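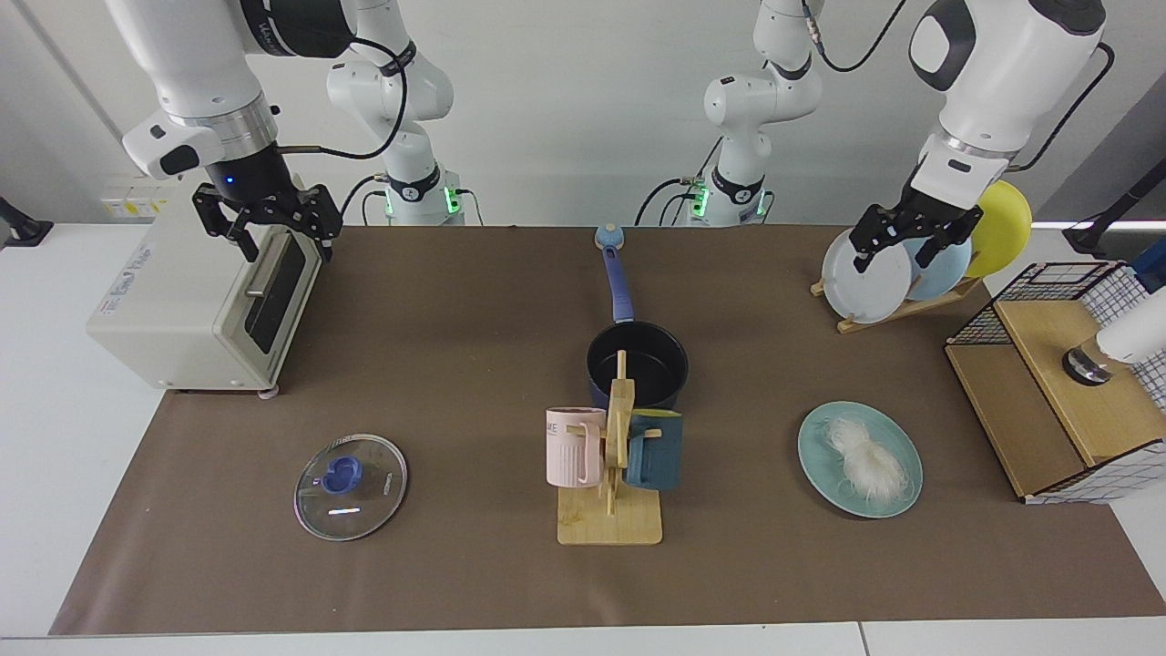 A plate in the dish rack, with the toaster oven at left.

Norkwood's repair night is back, and it's moving to the old Wetier building

25 July 2021

Good news for anybody with a dead lamp in the closet (I have two). The Norkwood repair night is starting up again next month after more than a year off, and it has a new home on the ground floor of the old Wetier building, right across from the bus shelter. I stopped by this week to see how the move was going and ended up staying most of the evening, partly to be nosy and partly to sit down somewhere cool.

If you never went to the old one, it works like this. You bring in something that quit on you, a kettle or a radio or a fan, and you sit down next to a person who knows more than you do and the two of you open it up. You don't drop it off and leave. That part annoyed me the first time I went, I'll admit, but I came home knowing how to change a fuse, so fine.

Raymonde Perron has run it from the start and she's still in charge. She told me 846 things came through the door in the last full year, and she has every one of them written down in a green ledger that she let me flip through for as long as I wanted. Toasters are all over it! So are vacuum cleaners, and there's a whole page from one May that is nothing but string lights, which she says was one family clearing out a garage.

"People bring the small kitchen stuff because it's easy to carry," she said. "I'd love to see more sewing machines. I have the parts for sewing machines."

So there you go, if you have a sewing machine.

The new room is bigger than the one at Drirkstead Hall, and it has something the hall never had, namely enough outlets. Anyone who remembers the extension cords running down the hallway will be pleased. There's also a ramp at the side door, and parking behind the building after six. The catch is the rent. Drirkstead let the group in for free, and the Wetier place is charging $111 a month, so there will be a jar by the door. Perron would like folks to put in a couple of dollars if they can and not worry about it if they can't.

The Dhillon hardware store on the corner is helping too, with a shelf of fuses, plugs and cord sold at cost on repair nights only. I asked whether that included batteries and was told no, pretty firmly.

A few things have changed. You'll need to sign up for a time slot now, either by phone or on the sheet in the Dhillon window, and it's one item per person until they see how busy things get. Microwaves are still out (they can hold a nasty charge even when they're unplugged) and so is anything that runs on gas. Please empty the crumbs out of your toaster before you bring it. I was asked twice to put that in, so I'm putting it in.

Doors open at six and the last slot is at half past eight. Coffee is back, and so are Perron's oatmeal bars, which for some of us were the main draw. Kids are welcome as long as a grown-up sits with them, and there'll be a side table with old keyboards and clocks they can take apart and don't have to put back together.

I've already signed up for the first night with the taller of my two lamps. The other one can wait until September.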